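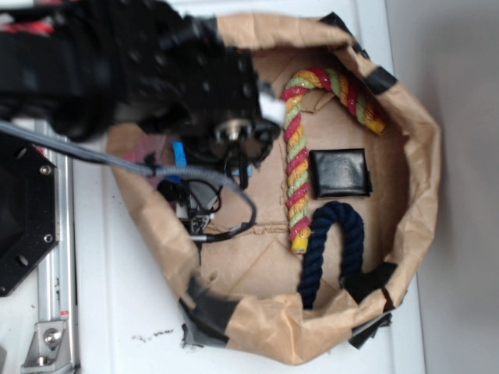

4.3 Packing small goods in paper bags

Kraft paper bags are the standard outer for small orders packed at a Hellaner bench. The bench scale and label printer are set up in section 4.2 and must be switched on before the first bag is opened. A flat piece of cardboard lines the bottom side of the bag when it is packed lying down, as under the striped rope toy, and the rim is rolled outward with tape on it. Use this method for soft or irregular items. Boxed items are packed upright (section 4.4).

Before you start

Check that the bench profile on the display reads BAG-S or BAG-M. If it reads BOX, press Profile and select the correct one. The scale does not re-zero when the profile is changed from the order screen, only when it is changed from the bench.

You will need:
Bags from the Navby rack, size S or M
Liner card, cut to the bag size
Paper tape, 50 mm
Packing slips

Packing an order

1. Scan the order sheet. The bench display shows the item list and the bag size.

2. Open the bag fully and lay it on its side with the mouth toward you.

3. Roll the rim outward once. Do not roll it more than twice, or the closing fold in step 9 will be too short.

4. Tape the rim to the bench if the bag will not stay open. Use short pieces and leave the ends loose for lifting.

5. Slide the liner card in, printed side down. Push it until it touches the base of the bag.

6. Place the heaviest item first, against the base. Long items go in along the length of the bag. Items that bend may be curved to fit but must not be tied or folded flat.

7. Scan each item as it goes in. A double tone means the item is not on the order. Take it out and press Clear before scanning the next one.

8. Remove any bench tape and stand the bag up slowly, holding the liner in place with one hand.

9. Unroll the rim, put in the packing slip, fold the top over twice, and seal it with one strip of tape across the full width.

10. Put the sealed bag on the scale and wait for the steady light. The label prints when the weight is accepted.

CAUTION: Do not lift an open bag by the rim. The paper tears at the corner folds first.

CAUTION: The maximum packed weight for size M is 1,785 g including bag and liner. Above this weight the bench will not print a label. Split the order or change to a box.

Note: Leave the label to set for 20 seconds before stacking. Labels applied over a crease will lift in cold storage. Smooth the paper by hand or move the label to the other face.

Weight errors

Error 153 means the measured weight does not match the order. Check for a missing item, then for tape or liner scraps left on the scale plate. If the plate is clear and the item list is complete, press Hold and set the bag aside for the shift lead. Do not use the override key to clear this error.

At the Collemcombe site, held bags go to Traian Chiriac at bench level, or to Rodica Pascu on the evening shift. Sites on the Anghel order system must also enter the hold code by hand on the order screen, as the bench does not send it.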